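桌面垃圾分类操作步骤:铝箔、纸团与纸杯

适用范围:茶水间、活动室等处用餐后的少量桌面垃圾。分类标准各地不同,本页按 Urnmont 园区内部规则编写,其他地点请先核对当地投放目录。

一、准备

1. 容器两个,分放桌子两侧。浅盘放可回收物,深桶放其他垃圾。两者颜色要有明显差别,位置固定后不再调换。
2. 桌面先撤走餐具和文件,只留待分拣的垃圾。
3. 深桶套袋,袋口外翻 7 厘米。

二、判定

铝箔盘:刮去残渣,油污能擦净的归可回收物。粘有焦化食物、擦不掉的,归其他垃圾。压皱不影响回收,不必展平。

纸团:干燥、无油的包装纸归可回收物。纸团须松开检查,里面常裹有牙签或果核。擦过手或吸过油的纸归其他垃圾。

纸杯:内壁多有淋膜,本园区一律归其他垃圾。杯内余液先倒入水槽。内壁有茶渍或咖啡渍的不用冲洗。

三、操作顺序

1. 先处理纸杯。侧倒的杯子从杯底一端拿起,杯口朝上,防止残液流到桌面。
2. 再处理铝箔盘。捏住盘边提起,盘底朝下,边缘锋利时戴手套。
3. 最后处理纸团。
4. 用湿布擦桌面,再用干布擦一遍。

四、容器更换

深桶装到容积的 70% 时扎袋更换。浅盘不加盖,物品高出盘沿即倒入楼层回收箱。

五、常见错误

把纸团塞进纸杯一起丢弃:两者归类可能不同,应分开投放。
把铝箔盘叠在纸杯上压实:杯壁破裂后残液外漏,袋底容易积水。
只看外表判定铝箔:内侧折缝里的油渍也要检查。

更新日期:2019年5月31日

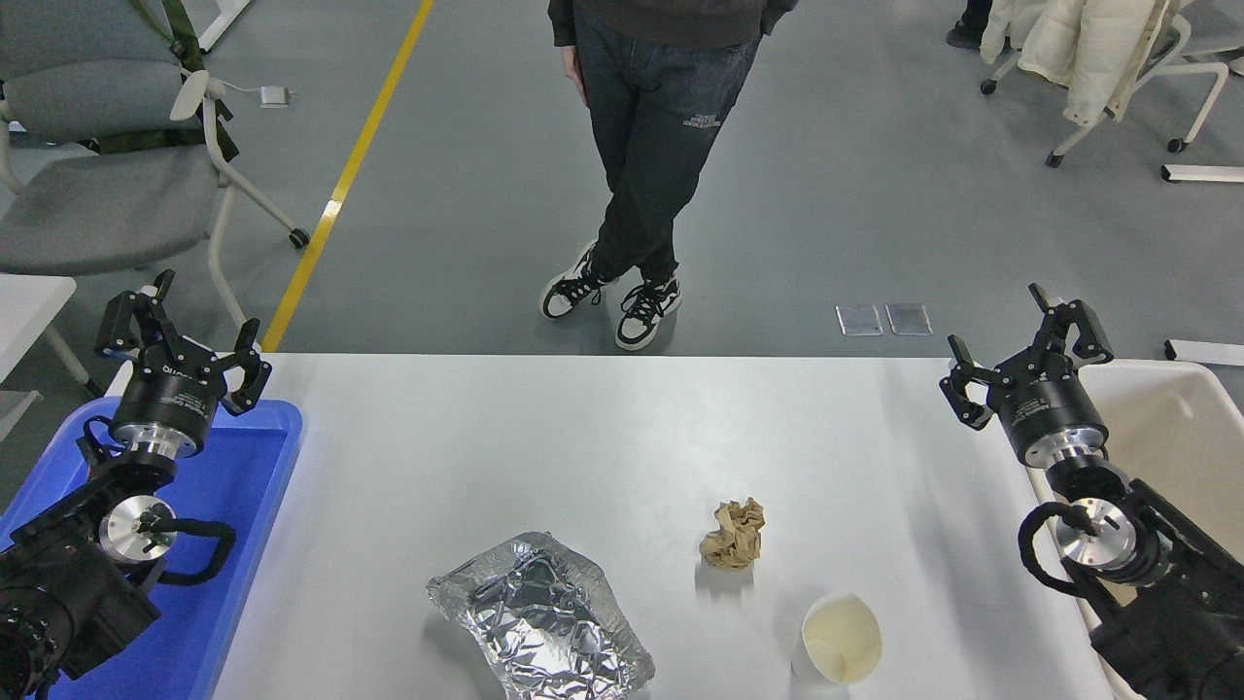

图1 待分拣的铝箔盘、棕色纸团和白色纸杯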